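3.2 Table clearing and the small bin

The second activity in the study is clearing a table into a small bin. We picked it after the pilot because it kept coming up in the household diaries, far more than we planned for. People don't write "I cleaned the kitchen". They write "cleared the table, scraped stuff in the bin, put the bowl back". So the unit we code is the short clearing episode, start to finish, one surface, one bin.

Diaries were collected in March from 27 households, all in the same two apartment blocks in Flakberg. Entries were free text. Total of 168 usable clearing episodes after dropping the ones with no bin mentioned, or where the bin was clearly a big kitchen can with a lid (different activity, see 3.4). First author did the first coding pass, Martim Ramalho did the second. Disagreements mostly over where an episode ends. Does rinsing the bowl count? We said no. Once the vessel is back down on any surface or in a sink, episode over.

Bin types. Three groups in the diaries: open round bins (mesh, plastic, woven), pedal bins, and bags hung on a door or chair. The open round bin is what most people use for a desk or a side table. It is also the one people complain about most, nearly always about the bag. Bag slips down. Bag too big, folds cover half the opening. Bag too small, splits at the rim. One diary just says "bag fell in again" four evenings in a row.

We therefore treat bin and liner as one object with three parts: body, liner, fold. The fold is the part of the liner turned out over the rim. A deep fold holds better but is ugly (their word, several diaries), so people keep it short and then it slips. Mesh bodies behave differently from solid ones here, since air gets out through the sides and the bag doesn't balloon up when you push it in. With solid bins people report pressing the bag down two or three times before it stays.

Vessels. Bowls, mugs, plates, in that order of how often they are named. Bowls are the intresting case. A plate gets tilted and scraped. A mug gets tipped. A bowl gets either, depending on what is in it, and the grip changes with it: dry contents (nut shells, wrappers, peel) go with a one-handed hold at the rim, wet contents with a palm under the base. Clear bowls get emptied later than opaque ones, going by the diaries. Our guess was the other way round. No good explanation yet.

Bin position. Floor beside the table, floor under the table, or up on the table itself. Bin-on-table is less common in the diaries but we kept it for the layout work. It takes the bending out of the episode and puts vessel and opening at nearly the same height. Older respondents do it on purpose. Others said they'd never, "a bin doesn't go where you eat". Both views are noted, we don't take a side. Figure 3 is the bin-on-table layout, small table. 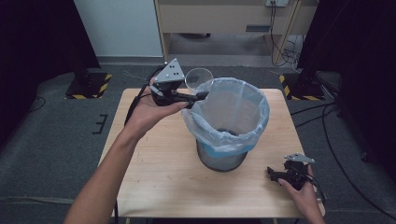 Figure 3. Bin-on-table layout. Lined mesh bin at the center of the table, clear bowl held by the rim just above and to the left of it.

Two things to take from the layout. First, the bin in the center leaves a band of free table on every side, so there is room to set a vessel down again without crossing over the bin. With the bin pushed to a corner that band goes on two sides and people reach across, which is where the spills in the diaries happen. Second, the fold. In Figure 3 the liner is turned out over the rim and the lower band of it reads as a brighter blue stripe against the dark mesh. Handy for coding from stills: you can see at a glance that the liner is seated on the rim and hasn't dropped. With a black liner in a dark bin the coders could not tell in most cases, and we stopped using black liners after the pilot.

Liner choice for the layout work: thin translucent ones, pale. You can see through to the base, so a coder can tell whether the bin already has something in it. Rui Patrício tested a heavier Sulex liner as well but it stood up stiff at the fold and kept springing back off the rim. Dropped it. The Oltmanns liners sat fine but came only in white and the fold was hard to make out on the lighter tables. No cost comparison was done.

Table size matters more than we assumed. On a large table the bin can go anywhere and respondents put it anywhere. On a small one there are really only two sensible spots, center or off the table altogether. We asked respondents to sketch where the bin stands when they clear, and the small-table sketches fall into those two groups with almost nothing in between. Large-table sketches are all over the place and we have not tried to cluster them.

Surface finish came up too. Glossy tops: bin slides when the bowl knocks it. Several respondents put a cloth or place mat under the bin. We left mats out of the layouts, they add an object and a color that then has to be coded. Possibly a mistake, will be looked at again for the Watum follow up.

Coding scheme. Each episode gets: vessel type, contents (dry/wet/mixed), bin type, liner state at start (seated, partly seated, dropped), bin position, side of approach, and end surface. Side of approach is left or right of the bin as seen by the person clearing. Left in Figure 3. We do not code handedness from this, the diaries show people swap hands all the time depending on what the other one is doing.

Open problems. Liner state at the end of an episode is badly reported, people only write it down when it annoyed them. So the dropped-liner cases are over represented and the seated ones are under. A short checkbox form would fix this, and a version with 60 second prompts is being drafted for the next round. Also the diaries say very litle about what happens to the bin afterward, back to the floor or left standing on the table. Section 3.3 picks up the second of these using the evening entries only.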